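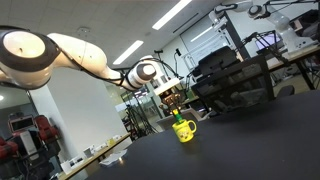

The Case for the Mug on the Worktable

Every shared worktable I have used has eventually acquired a mug of small things. Opinion on these mugs is divided. Inger Laxdal, who laid out the benches at Prevanthorpe, wants them gone and replaced with labeled drawers. I think she is wrong, at least for the items that get picked up most.

Her argument is about capacity. A drawer unit of the Sayce type has 20 compartments, and each compartment has one assigned item. In December we entered everything kept at our benches into a list and got 139 entries. A mug cannot hold 139 things, and should not try. On that point we agree.

The disagreement concerns access. A drawer takes two operations, opening and closing, and the second is often skipped. An upright mug takes none. It has an open top, a stable base and a handle, so it can be moved with its contents in one hand. Bright glazes and prints, which Laxdal considers unserious, make it easy to find on a dark surface. A black tabletop in particular absorbs small dark objects - pen caps, erasers, adapters - and anything yellow or green stays visible from across the room.

There are limits. A mug should hold one class of item, and it should be shallow enough that the shortest item can be reached without tipping it out. Tall mugs fail this test.
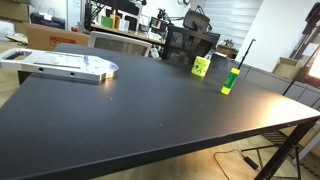
Glue sticks are the difficult case. They are short, wide and top-heavy when extended, and two of them will fill a small cup. My preference is to let a glue stick stand on its own base beside the cup, cap on, well in from the edge of the table. Graça Guerreiro objects that anything allowed to stand loose invites more of the same, and I have no good answer except to clear the surface at the end of each day.

Flivau now sells a divided cup intended to settle the matter. I tried one for two weeks. The dividers made it harder to clean, and the paper clips migrated under them. I have gone back to the plain mug and moved the paper clips to a drawer.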